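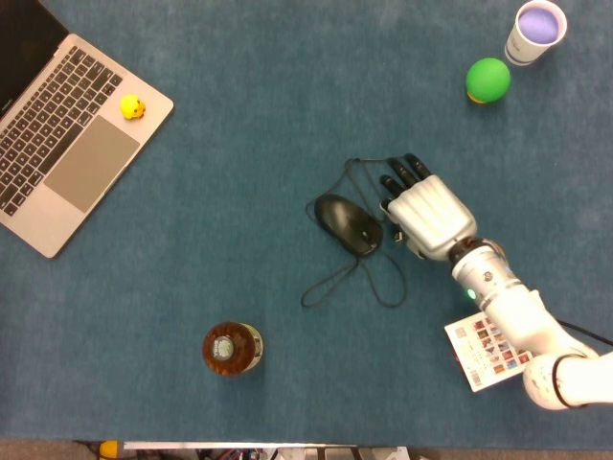
Kamarul Chong wrote:
A wired mouse on a cloth surface will drag. The cable catches the weave long before the feet do, and changing the feet won't cure it. I'd sort the cable first and only then think about the table covering.

Yiran Fu wrote:
That matches what I get. To restate the question for anyone arriving from the index page: I work at a table with a blue top that has a fabric-like surface, and I use a laptop with a black wired mouse. On small movements the pointer sticks and then jumps. On large sweeps it is fine. I have tried two surfaces and the fault is only there on the blue one. I'd like to keep the covering as it is quiet and doesn't mark the laptop.

Irfan Gunawan wrote:
Stick and jump on small movements is static friction. It could be feet or cable. Test: hold the cable up in your left hand so none of it touches the table, then draw small circles with the mouse. If the jump goes, it's the cable. If it stays, it's the feet or the sensor.

Also, which sensitivity? If it's set very high, a small slip of the hand shows up as a large jump on screen and you end up blaming the table.

Yiran Fu wrote:
Sensitivity is whatever the laptop came with. I'll do the lifting test tonight.

Fitriani Lumenta wrote:
Before you test, look at how the cable is stored. Mine used to live wrapped round the mouse and it took a set. Once the outer sleeve has learned a bend it pushes back against the mouse all day. You can straighten it by hanging it over a door for a night with a small weight on the plug end. Don't use a hairdryer, it softens the sleeve and the bends come back somewhere worse.

Kamarul Chong wrote:
Disagree on the hairdryer. Low heat, hand's width away, ten seconds per bend, and keep the cable straight until it cools. I've done it to three cables with no harm.

Fitriani Lumenta wrote:
Three cables isn't many. I did it to one and the sleeve went shiny and stiff.

Kamarul Chong wrote:
Then it was too hot or too close.

Ikhsan Ong wrote:
Can we get back to the table. I measured this in August for my own desk, with a kitchen scale and a length of thread – pull the mouse sideways until it moves, read the scale, repeat. With the cable free on bare wood the mouse was easy to start. With the cable free on a felt mat it needed much more, and with the cable clipped up off the felt it was nearly back to the wood figure. The cable was most of it. I posted the table of readings in thread 2327 if anyone wants to argue with the method.

Irfan Gunawan wrote:
I do want to argue with it. A kitchen scale reads in whole grams and lags. You can't catch a breakaway force with it, you'll only ever read the force after it has started moving.

Ikhsan Ong wrote:
Agreed that the absolute values are poor. The order of the results was the same on every run, and the order is all I'm claiming.

Yiran Fu wrote:
Lifting test done. With the cable held up the jump is almost gone. With it lying on the table it is back straight away. So cable mostly, plus something small left over.

Irfan Gunawan wrote:
The small remainder will be the feet. Check them for lint. Cloth sheds and it packs in round the edges. A dry cotton bud is enough.

Kamarul Chong wrote:
For the cable you need a bungee or a clip. The Ruvham arm is the one I use. It has a heavy base and a sprung wire, and it holds the cable 80 mm above the surface. The Twal version is lighter and creeps across cloth if you pull hard.

Fitriani Lumenta wrote:
A bulldog clip on the back edge of the table does the same job. Leave enough slack that the mouse reaches both ends of its travel and no more.

Ikhsan Ong wrote:
Clip works if the table is shallow. On a deep one the cable sags back on to the cloth between the clip and the mouse. Put the fixing point no further than 345 mm behind the mouse, measured with the mouse at rest.

Yiran Fu wrote:
The laptop sits to the left so a clip on the back edge would have the cable passing behind it. I'll try that first and buy the Ruvham if it sags. Is there any point in a hard mat on top of the cloth as well?

Irfan Gunawan wrote:
Yes, if it's big enough for the cable. A small mat gives you an edge for the cable to catch on and you've made a new fault. Hukside do a thin one that lies flat on cloth.

Kamarul Chong wrote:
Or a wireless mouse.

Ikhsan Ong wrote:
Asked and answered in every thread since the forum opened.

Yiran Fu wrote:
16 December 2023, update. Bulldog clip on the back edge, cable hung over the door overnight as Fitriani suggested (no heat), feet cleaned. Plenty of grey lint came out. Small movements are now smooth except at the far right, where the slack runs out. I'll move the clip along a little.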